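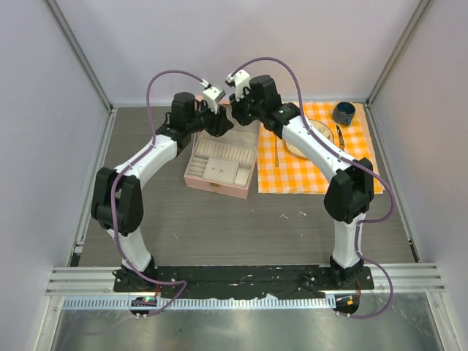
Fig. 7.1 A dark grey work surface with a wood-grain finish.

Library > Materials and Interiors > Surfaces in Use > Chapter 7

Chapter 7: Wear and Finish on Horizontal Surfaces

7.1 Scope of the chapter

A horizontal surface in a kitchen, workshop or office is loaded differently from a wall or a door. It carries weight, it collects dust, and objects are dragged across it. The finish therefore fails by abrasion long before the board beneath it fails by bending. This chapter deals with abrasion, with staining, and with the change in gloss that comes before both. Edge damage is left to Chapter 8. Swelling at joints was covered in Chapter 4 and is mentioned only where it affects a test result.

The word "finish" is used throughout for the outermost layer, whether it is an oil, a lacquer, a printed sheet under a clear coat, or the bare polished face of the material itself. "Substrate" means everything below it. Some suppliers use "face" for both, and the reader should check which is meant before comparing data sheets.

7.2 Pattern and the visibility of wear

Two finishes may lose the same depth of material and look quite different afterwards. A plain dark surface shows fine scratches as pale lines under side lighting. A surface with a directional pattern hides scratches that run along the pattern and shows those that cross it. Grain patterns, real or printed, are directional in this sense. Mottled patterns hide marks equally in all directions but make crumbs and small spills hard to find, a drawback where food is prepared.

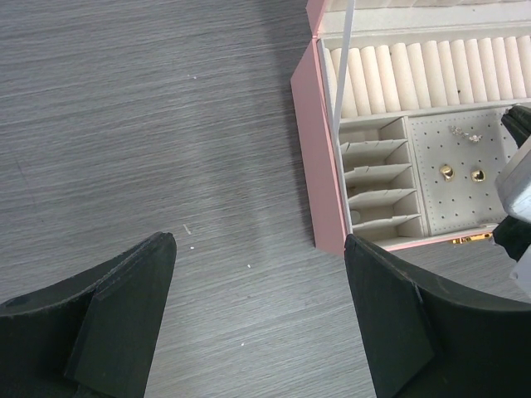
Colour also matters. Mid-greys give the least contrast with household dust. Near-black surfaces need wiping more often to look the same, and wiping is itself a cause of wear. In the Skukdale offices survey, desks of one construction were supplied in two shades, and the darker set was reported as worn first. Gloss readings taken on both sets did not differ by more than the error of the meter. The complaint was one of appearance only.

7.3 Measuring abrasion

The rotating wheel test is described in full in Section 7.5. In outline, a flat sample is turned under two weighted abrasive wheels and examined at fixed intervals. The result is the number of turns at which the pattern first breaks. For the purposes of this book, surfaces are grouped as follows:

Light duty: fewer than 1000 turns
General duty: 1000 to 3000 turns
Heavy duty: above 3000 turns

These groups are a teaching aid and do not replace the classes in a purchase contract. Samples must be stored flat in the test room for 28 days before testing if the finish is a cured lacquer. Trukutel panels, used in the worked problems, are supplied fully cured and may be tested on arrival.

A common error is to clean the sample with solvent between intervals. Solvent softens some clear coats and lowers the result. A dry brush is sufficient.

Comments (3)

wivuveo_reader
Is the table in 7.3 the same as in the previous edition? My copy has the general group stopping lower.

Tilahun
The solvent note should be in bold. We lost a whole batch of lacquer samples that way in April.

bench_and_board
Worked problem 2 uses the Trukutel thickness before sanding. Answer at the back is for after sanding.

Shared 28 times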